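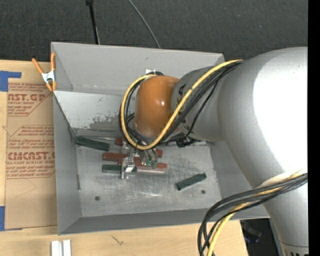
Zainab Onyeka has had the Filtari picking kit on trial since November and she's not sending it back. Not yet anyway.

"First week I hated it," she says, on the phone, lorry reversing somewhere behind her. Her firm, Ollutwood, packs toy blocks for schools. Small place. Nine staff, one bench set aside for the kit.

The pitch from Kuzmenko, who sell it: bolt it on, show it a bin, leave it be. How true is that? "Half. Setup was meant to be 6 hours. Took us 11." Most of that went on cables – where they run, what they catch on. She'd like a proper sleeve in the box. So would I.

Blocks lying flat against the back wall are the hard ones, she says. "Out in the middle, fine. Tight to the side, it has a think." And two touching? "Depends on the day." A metal bin gets scratched up too, so dont use your best one.

Support is good, when you get thru. Fingers are quick to swap. The manual is "15 pages and I needed two of them".

Would she buy? She wants to see the one at Concombe first, they run it on night shifts. "Ask me after that. I'm leaning yes – if they sort the cables."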